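31st December
Simulation cell, Minja task
Entry by Petronella Baloyi. Copies to Tarek Rizk and Meinir Gough.

Purpose: to record the fault found in the two-arm bracket task and the measures agreed.

Of 263 simulated runs, 40 were stopped by the collision monitor. In seven of these the log showed contact between the arms although the commanded paths were clear. Mr. Rizk traced the fault to the wrist offset table, which had not been updated after the July change of gripper model. The monitor was therefore checking the old, shorter fingers – an error that would have carried over to the physical cell.

All work on hardware is suspended until the correction has been reviewed. The release sent to Osora is withdrawn.

Renders from the simulated cell, with both arms, the tray and the hand tools:
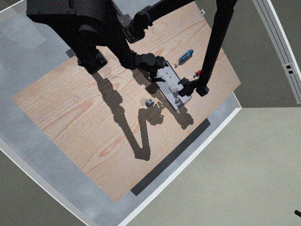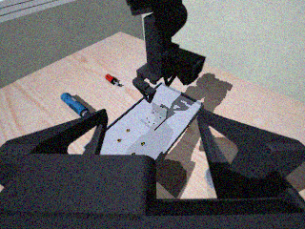
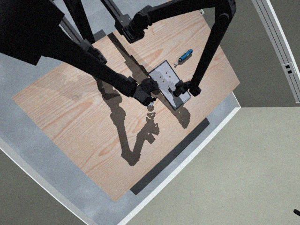
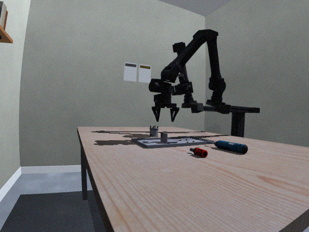 The corrected table was loaded this afternoon. A further 200 runs are to be completed with the speed limit in force, and any stop is to be logged with the joint positions of both arms. Ms. Gough will compare the finger lengths with the supplier's drawing. The monitor must not be disabled to finish a batch, as was done once by the previous shift.

Open item: the offset table has no version number. Assigned to T. Rizk.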